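Visit notes: Watlow district police labor relations open house

The Watlow police services board opened its labor relations office to outside observers in September. The visit ran from 9:30 a.m. to mid-afternoon and covered the intake desk, the hearing room and the records section. Our group came from three neighboring boards that are rewriting their own grievance rules.

Intake comes first. An officer who disputes a suspension, demotion or dismissal has 30 days from written notice to file. The form runs to two pages and asks for the article of the collective agreement relied on, the remedy sought and the name of the supervisor who signed the order. Filings that leave out the remedy are returned, and the clock keeps running. Several visitors questioned that rule. The desk supervisor said it was under review and gave no date.

Step two is a meeting with the chief's designate – a civilian post at Watlow, a uniformed inspector in most of the region. If the matter is not settled within 40 days, either side may refer it to arbitration. Senior commanders sit outside the bargaining unit and follow a separate track under individual contracts. That track was the main reason most of us had made the trip.

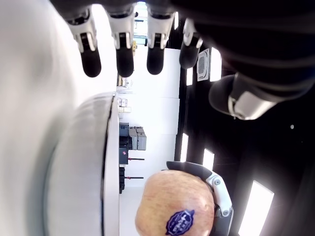
Sadao Kuroda objected that the separate track gives a deputy chief less protection than a constable, as the contract can be ended on notice and the board that ends it also picks the first reviewer. He wanted an outside reviewer named in the contract itself, before any dispute begins.

The office did not dispute the description. Its position was that commanders negotiate severance in exchange, and that two of the last 6 such contracts already name an outside reviewer.

The hearing room seats about 40. Proceedings are recorded in audio only, and transcripts are made at the request of either party, who then pays for them. Exhibits are numbered by the clerk on the morning of the hearing. We were shown a blank exhibit log and a redacted ruling, the Horer decision, on whether a badge and warrant card must be returned during an appeal. The arbitrator held that they must, but that pay and seniority continue until the final ruling.

Records was the last stop. Closed files are kept in paper and scanned form, indexed by article number and outcome. Names are removed from the public index. A search by remedy is not possible yet – the field was added to the database this year and older files have not been coded.

Copies of the intake form and the fee schedule can be requested from the board clerk. The next session will be held at the Nishimura office and will deal with interim suspensions.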